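Feb 13, 2023

I repainted the work table over the weekend, and most of the effort went into deciding what to put on it. These are my notes on white finishes, written down mainly so that I don't repeat the same research in two years.

The requirement was simple. I refinish small furniture in a spare room in Dosside and mix my own stains. Every surface in that room gets dripped on. The old top was bare pine, and by November it had absorbed enough dye that I could no longer judge a color sample laid on it. A stain looks redder on a gray background and flatter on a brown one. I wanted a neutral white, low sheen, that would survive wiping.

**Sheen.** Gloss cleans best and shows every reflection. Under a ceiling light it is useless for comparing samples, as the glare moves when your head moves. Flat wall paint has the opposite problem. It contains a lot of pigment and filler relative to binder, so the film is slightly porous and holds color. A matte topcoat made for cabinets sits between the two. It gets its low sheen from a flatting agent in a film that is otherwise closed.

**Whites.** Most white paints are tinted. Murali Alva, who runs the finishing bench at Cloneck, lent me a fan deck and told me to ignore the names and compare the chips against plain copier paper. By that method about half the whites I had shortlisted were cream. I ended up with one that leans very slightly blue, which suits me, as most of my stains are on the orange side.

**Preparation.** Filled, sanded to 220, two coats of shellac primer to lock in the old dye, sanded again at 320, two coats of color, two of clear. The shellac step can't be skipped over dye. I tried to skip it on a test board and had pink edges by the next morning.
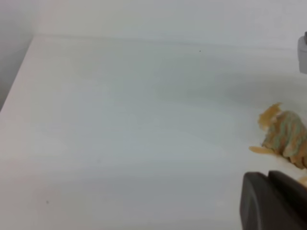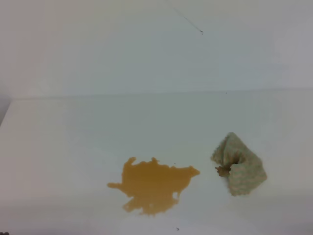
*A matte white top against a pale wall. The second view has an amber-orange spill on it.*

**Cure time.** Dry and cured are different things. The clear coat can be handled in two hours, but the data sheet asks for 30 days before the surface sees standing liquid. Until then the film is still losing solvent and crosslinking, and a dye can get into it. Nantana Wongsuwan keeps a log of her own test panels in Flores, and her early marks all come from the first week. Her older panels wipe clean with water and a drop of dish soap.

**Cost.** Paint, primer, clear and abrasives came out well below a laminate top, which I was quoted at 300 before delivery from Hasitberg. The laminate would be tougher. It would also have a seam, and I have had enough of seams.

Open items: the front edge still needs a light sanding where the roller left a ridge, and I want to try a waterborne primer on the shelf underneath. If it holds back the dye as well as shellac does, I'll switch, if only for the smell.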